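**Protecting a steel sink and wooden counter during wall work**

Saimi Nieminen

Tiling behind the sink in October. The counter is brown wood, the basin brushed steel. I have clear film on the wood and a long roll of bubble wrap across the front rim. Both faucets stay in. Is the rim padding enough, or does the basin need a liner?

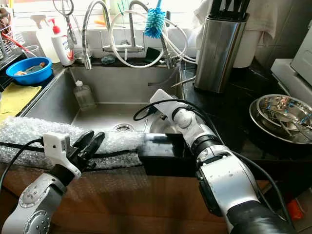 Tsehay Gidey

Line it. Grout grit scratches brushed steel. Cut cardboard to fit and leave the drain clear.

Leite51

Film traps water on wood. Lift it every night. I left mine 8 days and got a white ring, had to sand with 160 grit and re-oil.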